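Robot bench tips from Pastside
2018-10-12

More notes from the corner bench! I've had enough people stop and ask how Kakau is coming along that I'm writing down the things I keep repeating. Kakau is our build for putting old desktop computers back together with an arm (and taking them apart again, which it's much better at). Most of these tips would do just as well for anybody teaching an arm to pick up small fiddly things on a weekend budget.

Give every part a parking spot

I started by laying parts out on a towel. Don't do that. A part on a towel is in a slightly new place every time you put it down, and you'll spend the whole evening nudging it back. Make a holder for each thing: slots for the long thin boards, a U shape for the processor so the fingers can get at it, a plain open frame for whatever comes next. Then fix all of them to one plate, so when you have to move something you move the whole family together and teach it again once.

My first slots were a perfect fit, and I was very proud of them, and they were useless. You want a little slop. I went back over mine with a file and opened them up by 2 mm, and put a slope on the top edge so a board that arrives crooked slides itself in. If you only take one thing from this page, take the slope!

Lay the tower down

Standing up, a computer case wants to tip the moment you push on it. On its side with the cover off, you're pressing straight into the bench, and the arm can come in from above. I lost a month to the upright version. Swing any brackets out of the way before you start, too, and check that they stay there.

Wires first

Loose wires are the worst part of working inside a case. They're springy, they're never where you left them, and a finger will hook one sooner or later. I go round with soft ties and pull everything back from the spot I'm working on. Leave slack, though, or you'll be tugging on the plug at the other end.

Slow down near the part

Travel as fast as you're comfortable with up in the clear, then drop the speed for the last stretch. I stop 28 mm above the part, take a breath (the arm doesn't, but I do), and go in at a crawl. Keep a hand near the red button the first time through any new path, and the second time as well.

Grip the sturdy end

Look for an edge with no contacts on it and nothing that bends. Try the grip with the arm holding still, give the part a gentle wiggle with your own fingers, and only then let it travel. Start with the force turned way down and creep up. I broke a Zallari sound card learning that one, and it made a noise I still think about.

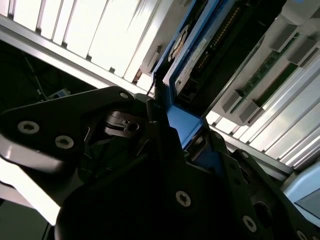
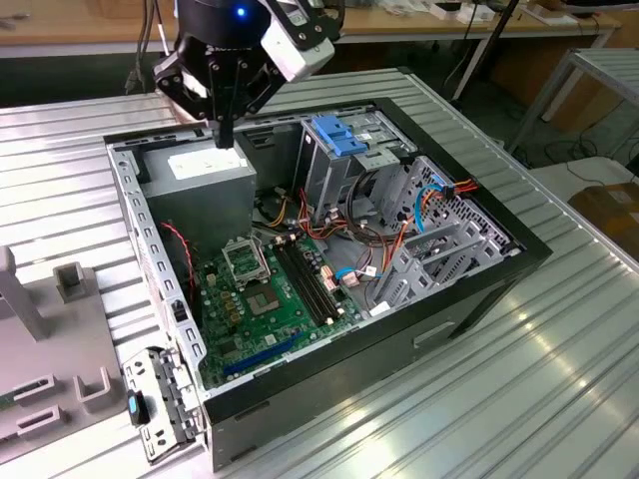
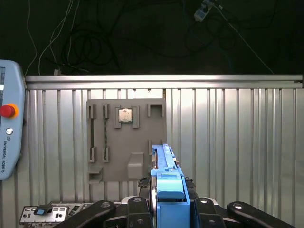

Niamh Corrigan wrote in after reading my draft to say I'd left out the boring part, which is labeling. She names every taught position after the thing it's for, never "point7" or "newpoint", and she keeps a paper list taped inside the cupboard door with the date each one was last changed. Her other grumble was that I don't back up often enough. Guilty on both! I've copied her list idea and it saved me the very next evening, when I couldn't remember which of two "slot" positions was the good one.

Practice on junk

Ask for dead boards. Offices have drawers full of them, and Keane, the repair shop by the bus stop, let me have a whole crate. A dead part weighs the same and fits the same, and you can drop it all night long. I ran the memory pick 300 times on junk before I went near a stick that worked.

Odds and ends

Wipe the fingertips with a dry cloth before each session. Dust makes them slick.

If a pick fails twice in a row, stop and look at the holder before you touch the program. With me it's nearly always a screw that's worked itself loose.

Turn off the big lamp if you're using a camera, or at least angle it away from shiny metal.

Úna Hanrahan has the good hex keys this week. Ask her, and please put them back in size order.

Next time I'll get into cable plugs, once I've managed one.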